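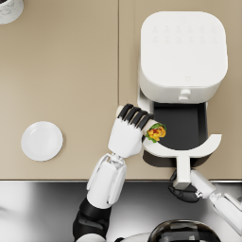 Kitchen task in simulation: one hand on the air fryer drawer, the other holding a wrap.

About Covel

Covel is a research group working on two-armed robot manipulation. We study how a robot can learn household jobs in simulation and then carry them out on real hardware. Our office and lab are in Plerton, where a team of 16 shares one large room with the machines.

What we work on

Most of our effort goes into a training method called Skatia. A person performs a task a few times by remote control in a simulated kitchen. Skatia cuts each recording into short segments, one for each contact between a hand and an object, and recombines them with the objects moved to new places. From 30 recordings it builds a training set large enough to teach a single policy that drives both arms.

Jobs that need 2 hands at once are the hard part. Opening a drawer while holding food means the arms have to agree on timing, and a small error in one spoils the work of the other. Earlier versions of our method trained each arm separately and then tried to line them up. We dropped that approach in November. Skatia now keeps the segments for both arms together whenever their motions overlap.

How we test

Every task gets 100 trials in simulation with new object positions before we move it to a robot. We score each stage by itself - reach, grasp, open, place - so we can see where a policy fails. Full runs that fail late are reported as failures, even if the early stages went well. Soft items such as wraps are still our weakest category. They bend in the hand, and our simulator treats them as stiffer than they should be.

Our sister project, Haddadin, handles the move from simulation to hardware. It covers camera calibration, joint friction and the small delays that a simulator leaves out.

Working with us

We take on joint projects with university labs and appliance makers, and host visiting students for one term at a time. Task files and scoring scripts are shared with partners on request.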